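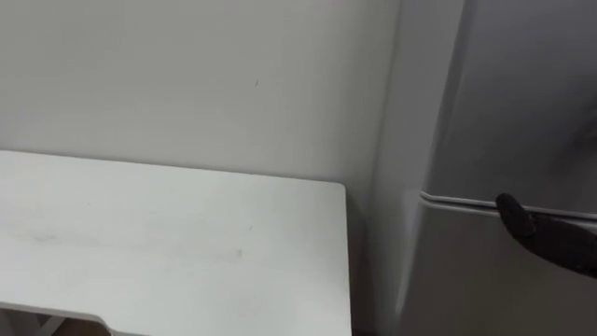

I've been meaning to write about the kitchen desk for ages, and now that we've lived with it for a whole winter I feel qualified to have opinions. I wanted a place to pay bills and write these posts without carrying my laptop up and down the stairs, and the only wall left over was the one the fridge stands on. So in went the white table, with the dip in the front where you sit, and only a narrow space between its corner and the refrigerator. You'll notice I haven't scrubbed off the smudges. I did get most of them with dish soap and a soft cloth, but there's a darker one on the fridge side that laughs at me. Baking soda paste is next.

The table came from my friend Haf Wynne, who was clearing out her office in Gendham and wanted it gone before the movers came. I gave her a lemon cake and a houseplant for it, so I think I came out ahead! It's a plain thing, no drawers, no shelf, no place to hide anything. I thought that would drive me nuts. Instead it means the mail gets opened, because if it isn't opened it sits right where my elbows want to go.

Now, the gap. My first plan was to shove the table up tight against the fridge, because I hate a strip of floor I can't get a vacuum into. Then Povilas Petrauskas next door (he used to fit kitchens) came by to return my ladder and told me to leave it alone. The fridge needs some air and I need to be able to slide the table out when something rolls down there. Something always rolls down there. Last August it was a whole bag of cough drops, one at a time. I clean it with an old sock pulled over a yardstick, and I'm not taking questions about that.

The mark on the wall is the other thing. It's just a little dark streak, but it's right at the height where my eyes land when I'm stuck on a sentence. I've tried an eraser sponge and all that did was make a shiny patch you can see at night with the lamp on, so please test yours somewhere sneaky first. I have half a can of the wall paint in the basement and I keep meaning to go down there with a tiny brush – but then I'd have to find the tiny brush.

A few of you asked if it's noisy, working next to a refrigerator. A little! It hums, it stops, it hums again, and I've gotten so used to it that the library feels spooky now. What does bother me is how close the snacks are. I set myself a goal of 800 words before I'm allowed to open the door, and I've kept to it maybe half the time. Cheese counts as research.

Still to do: a lamp that doesn't glare off the white top (I have my eye on one at Stillgate, but I'm waiting for a sale), a chair that isn't borrowed from the dining room, and something for the wall. My sister says a big calendar. I say a print, or nothing at all, because I kind of like looking up at plain white when my head's full. We'll probably end up with the calendar.

If you've gotten gray smudges off a matte white table, tell me what you used. I've got 2 kinds of spray cleaner under the sink already and neither of them has earned its spot.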